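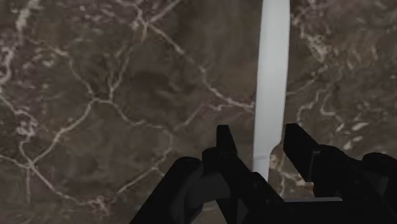
4. 細長物の把持と片付け作業への適用可能性

4.1 本節の位置づけ

前節までに、家庭および小規模な作業場で日常的に生じる片付け作業を分類し、各作業を構成する動作の単位を定めた。本節では、そのうち棒状の物体を取り上げて所定の場所へ移す動作を対象とし、現在の平行開閉型または関節リンク型の二指グリッパと、画像のみを入力とする方策とによって、どの程度まで実用に耐える作業が可能であるかを検討する。

棒状物の取り扱いを独立した節として論じる理由は、家事と作業場の雑務の双方に共通して現れる点にある。家庭では調理用の箸、しゃもじの柄、物干しの部材、掃除用具の柄などがこれに当たり、作業場では丸棒、心材、ドリルの刃、塗装用の攪拌棒などが該当する。いずれも人にとっては意識を要しない対象であり、作業手順書においても「戻す」「揃える」と一語で記されることが多い。しかし、断面が小さく全長が長い物体は、把持位置のわずかなずれが先端の大きな振れとなって現れるため、機械による作業では失敗の形態が箱や缶の場合と大きく異なる。

本研究では、作業課題群としてMelineを用いた。Melineは11の課題から成り、うち四課題が棒状物を主たる対象とする。残りの課題については第5節で扱う。なお、Melineの課題定義は2023年1月22日に確定した版に基づいており、それ以後に加えられた文言の修正は本稿の評価に反映していない。

4.2 模擬環境の構成

模擬環境にはDremuraを使用した。Dremuraは剛体接触の計算と描画とを同一の時間刻みで進める方式を採り、物体の材質、背景面の模様、照明条件を試行ごとに入れ替えることができる。本節の実験では、物体の形状と質量を課題ごとに固定し、背景面と照明のみを変化させた。背景面を変化の対象に選んだのは、家庭の調理台や作業場の定盤が多様な外観を持ち、設置先に合わせて機械の側を調整することが運用上難しいためである。

背景面の候補には、無地の樹脂板、木目、布目、金属の擦り目、および石目を含めた。石目は、地色と脈の明度差が大きいものと小さいものとに分けた。前者の一例が図4であり、暗褐色の大理石様の面に、白色からクリーム色の細い脈が枝分かれしながら広がっている。対象物は白色の棒で、下端へ向かって次第に細くなる。棒の下端は黒色の二本の指の間隙に臨む位置にあり、指は開いた状態にある。照明は均一で、棒が背景面に落とす強い影は認められない。

図4　石目の背景面における白色棒と二指グリッパ（模擬環境による描画）

図4の条件は、人の目には容易に見える。棒は背景から際立っており、輪郭を取り違えることはまずない。一方、局所的な明度差に依拠する方策にとっては、白い脈と白い棒とがともに細長く明るい領域として現れる。また、棒と面との間隔を推定する際に人が暗黙に利用する影の情報が乏しい。模様の強さと影の弱さとが同時に与えられる点で、この条件は四種の外観要因の組合せのなかでも難度の高いものに属する。

グリッパのモデルには、Futetaの二指型を採用した。指は複数の部材から成り、開閉に伴って先端の向きが変化する。先端の向きが変わる機構は、厚みのある物体を包み込む場合には有利に働くが、細い棒を先端でつまむ場合には、閉じ際の軌跡を見込んで手首の高さを補正する必要が生じる。実機においてこの補正は操作者が目視で行うことが多く、方策に学習させるには、閉じ際の画像を十分に含む教示データが求められる。

4.3 試行の手順と判定

模擬環境における試行は、四課題を合わせて812回とした。各試行では、グリッパを対象物の近傍にある初期姿勢に置き、方策に制御を渡してから30秒以内に把持と移送を完了することを求めた。この制限時間は、作業者が隣で待つことを許容できる長さとして、後述する聞き取りの結果から設定したものである。時間内に完了しなかった試行は、動作がなお継続している場合も未達として扱った。

判定は二段階で行った。第一段階では、対象物が二本の指の間に保持され、背景面から離れていることを条件とした。第二段階では、対象物が指定された受け具または区画の内側に置かれ、指が離れた後も転がり出ないことを条件とした。第一段階を満たしながら第二段階を満たさない試行は「保持のみ」と記録し、失敗の分析に用いた。棒状物ではこの区分に入る試行が多く、単一の成功率のみを報告した場合には、方策の弱点が見えにくくなる。

教示データは、遠隔操作によって収集した。操作者は方策の入力と同一の画像のみを見て操作し、別視点の映像は与えられていない。これは、操作者が方策の利用し得ない情報に基づいて動作を選ぶことを避けるための措置である。その結果、教示の所要時間は延び、指先を棒の両側に合わせる段階でいったん静止する動作が多く含まれた。この静止は学習後の方策にも引き継がれており、制限時間を超過する一因となっている。この点については4.5項で再び述べる。

4.4 結果

把持の第一段階に限れば、無地および木目の背景面において、方策はおおむね安定した動作を示した。対象物への接近は滑らかで、指の間隙を棒の軸に合わせる動作にも大きな破綻は見られない。背景面を布目に変えた場合も傾向は同様であり、接近の開始がやや遅れる程度にとどまった。

これに対し、明度差の大きい石目では、接近の途中で目標の位置が移る現象が観察された。具体的には、指先が棒に近づいた段階で、棒の延長に近い向きを持つ脈の側へ手首がずれ、間隙から棒が外れる。ずれは棒の先細りの側で生じやすく、太い側では少ない。先細りの部分では棒の幅が脈の幅に近づくため、両者を分ける手がかりが弱まるものと考えられる。脈の密度そのものよりも、脈の走る向きと棒の軸とのなす角が結果を左右しており、両者がほぼ直交する場合には石目であっても無地と大差のない動作が得られた。

第二段階に進んだ試行では、背景面の影響は小さくなり、把持位置の影響が支配的となる。棒の端に近い位置をつまんだ場合、移送中に棒が指の間で回り、受け具の縁に先端が触れて停止する例が目立った。作業者であれば、触れた感触に応じて手首をわずかに返し、先端を受け具の内側へ滑り込ませる。今回の方策は画像のみを入力とするため、先端が画角の外にある場合、接触の発生を直接に知る手段を持たない。停止後に同じ動作を繰り返し、時間切れに至る試行が続いた。

課題別にみると、棒を平置きの区画へ移す課題が最も容易であり、立て置きの受け具へ差し込む課題が最も困難であった。束から一本を抜き出す課題では、隣接する棒が同時に持ち上がることがあり、第一段階の判定条件を見直す必要が生じた。当初の条件では二本を同時に保持した試行も達成に含まれてしまうため、対象として指定された一本のみを保持していることを条件に加え、該当する課題の全試行を再判定した。本節に示す所見はすべて再判定後のものである。

実環境での確認は、7月にKordestaniの工房で実施した。Kordestaniは木製の小型什器を製作する事業者であり、丸棒の仕分けと作業台の片付けが終業前の日課となっている。模擬環境で学習した方策に対して追加の学習は行わず、同形式のグリッパを備えた腕に移して動作させた。工房の作業台は石目の面を持たないため、図4に相当する条件の直接の検証にはならないが、削り跡や鉛筆の線が細長い模様として存在し、外観上の紛らわしさという点では通じるところがある。

実環境においても、接近の段階での動作は模擬環境と同様の傾向を示した。異なっていたのは閉じ際の挙動である。模擬環境では指と棒との摩擦が一様に設定されているのに対し、実際の丸棒は表面の仕上げによって滑りやすさが異なり、研磨済みの棒では指が閉じる瞬間に棒が手前へ逃げることがあった。逃げた棒を追って再度接近する動作は教示データに少なく、方策は棒の元の位置に対して指を閉じる傾向を示した。

4.5 作業としての評価

動作の成否とは別に、当該の方策を日常の作業に組み入れることができるかどうかについて、工房の作業者に聞き取りを行った。聞き取りは共同研究者のYasaman Farahaniが担当し、作業者が終業前の片付けを行う傍らで方策を動作させた後、感想を自由に述べてもらう形式を採った。

作業者の側から示された基準は明快であった。仕分けを任せるのであれば、約70パーセントの棒が手を添えずに片付く段階で、試しに使ってみる価値が生じるという。ただし、この水準は失敗の後始末が軽いことを前提としている。棒が作業台の上に残るだけであれば問題は小さいが、床へ落ちた棒は傷の確認を要し、製品の部材としては使用できなくなる場合がある。したがって、同じ失敗であっても、保持に至らない失敗と、移送の途中で落とす失敗とでは、作業者にとっての重みが大きく異なる。

待ち時間についても意見が寄せられた。作業者は機械の動作そのものの遅さには比較的寛容であり、清掃や記録など別の作業を並行して進めることができれば差し支えないとした。負担として挙げられたのは、指先が棒の両側に合った状態で静止する時間である。静止している間、作業者には機械が動作を続けるのか停止したのかが判別できず、手元の作業を中断して見守ることになる。先に述べた教示時の静止が、そのまま利用者の負担として現れた形である。教示データから静止区間を間引く処理を試みたところ、所要時間は短縮したが、石目の背景面では位置合わせが不十分なまま指を閉じる試行が増えた。静止は操作者が奥行きを判断するために費やした時間でもあり、一律に取り除くことは適切でない。

家庭での利用に関しては、工房での知見をそのまま当てはめることはできない。工房では対象物の種類が限られ、作業台の配置も日によって大きくは変わらない。家庭の調理台では、棒状の用具の周囲に皿や布巾が置かれ、用具の一部が隠れることが常態である。さらに、調理台の面には石目を模した製品も用いられており、図4のような背景はむしろ家庭において検討を要する条件である。外観の変動に対する頑健性を工房の水準で満たした方策が、家庭の水準をも満たすとみなすことには慎重でなければならない。

以上を踏まえると、棒状物の片付けに関する限り、現在の方策は、平置きの区画への移送を、対象物の種類が既知であり、かつ背景面の模様が穏やかな環境で行う場合に、人の監督を伴う補助作業として成立しうる段階にある。立て置きの受け具への差し込みと、束からの一本の抜き出しについては、補助作業としても導入を勧める根拠が得られていない。

4.6 制約

本節の結果の解釈に当たっては、次の点に留意する必要がある。まず、模擬環境の棒はいずれも変形しない剛体として扱っており、竹や樹脂のようにたわむ素材の挙動は含まれていない。たわみは差し込み課題において有利にも不利にも働きうるため、影響の方向を現時点で見積もることはできない。

次に、照明条件の変化は明るさと色味に限っており、直射光による反射や、作業者自身の体が作る移動する影は再現していない。図4に示した均一な照明は、影による手がかりが少ないという意味では厳しい条件であるが、反射による偽の輪郭が生じないという意味では穏やかな条件でもある。両者の効果を分けて評価するには、面の光沢を独立に変化させた追加の試行が必要となる。

また、実環境での確認は一箇所の工房に限られる。聞き取りの対象となった作業者はいずれも丸棒の取り扱いに習熟しており、機械の動作を人の熟練と比較して評価する傾向があった。習熟していない利用者や、握力の低下などにより細い物をつまむことに困難を抱える利用者では、同じ成功率に対する受け止め方が異なる可能性がある。

最後に、判定条件の変更について記す。束から一本を抜き出す課題の再判定は、記録された画像と物体の位置情報とに基づいて行ったが、二本目の棒が一時的に持ち上がり、移送前に落下した試行の扱いには判断の余地が残った。本稿では、指定された区画に到達した時点で一本のみを保持していれば達成とした。作業場での実害を重くみるならば、落下を伴う試行を未達とする判定も考えられ、その場合の集計は付録に併記する。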